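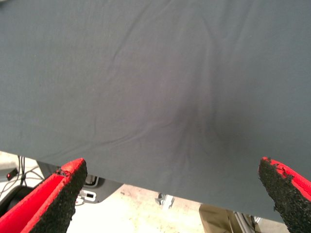 Sunita Halvorsen wrote under my last post that a grasp planner shouldn't need to know about cloth at all, only about parts. I agreed with her in April. I've since changed my mind.

Our segmentation was trained on a flat background. A wrinkle in gray fabric gives a dark line with a lighter one beside it, and the model read that as the edge of a part. Out of 2,759 logged frames it did this in 40, always with high confidence. 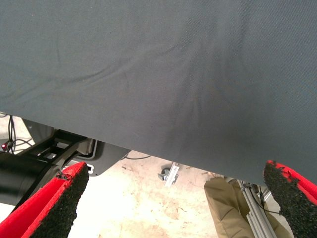 Filed under: Perception

The first fix was a depth check. If a region doesn't stand at least 3 mm above the fitted surface, it gets dropped. The trouble is the word surface. A plane fit is fine for a table and bad for a hanging sheet, so I swapped it for a smooth patch fit.
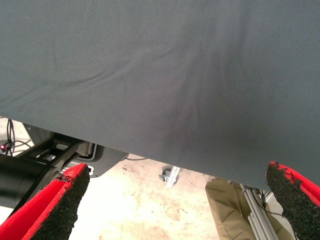 It costs a little more per frame, and I moved it off the control thread so the gripper loop doesn't wait for it. Hartmut Strobel had asked for that split a long time ago – he was right, and the code is shorter now.

Gears are still the harder case. The teeth are shiny, depth drops out along them, and the check can throw away half a good mask. For now I fill the holes before measuring height.

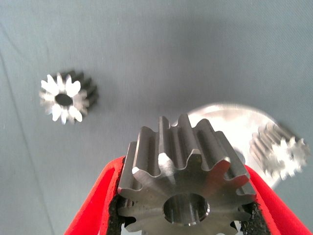 Steel spur gear held between the padded fingers, with smaller ones behind it on the cloth.

Next I want to rerun the old Corkach logs with the new fit and see which masks change.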